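Re: [swap-list] goody boxes for the Bodolby drive

On Feb 19, 2024, Zepeda desk wrote:
> Do we have boxes yet? And are the snacks going in loose or in bags? Need 9 by the weekend.

Boxes yes, got cardboard ones, no flaps so dont plan on closing them. Started laying things out on the dining table. Snacks can go straight in, anything small in a bag first. 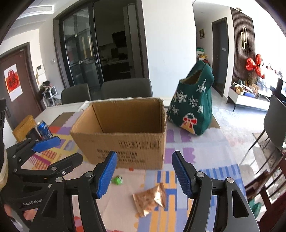
Box, snack packet, green knitted bag with the snowflakes

Bag is the Christmas one, I know, its what I had. Can swap if anyone has plain. Pepsi not going in, too heavy to mail.

Still need 2 rolls of tape adn the Griker labels. Drop off at 63 Ulteck, side door, bell doesnt work so knock.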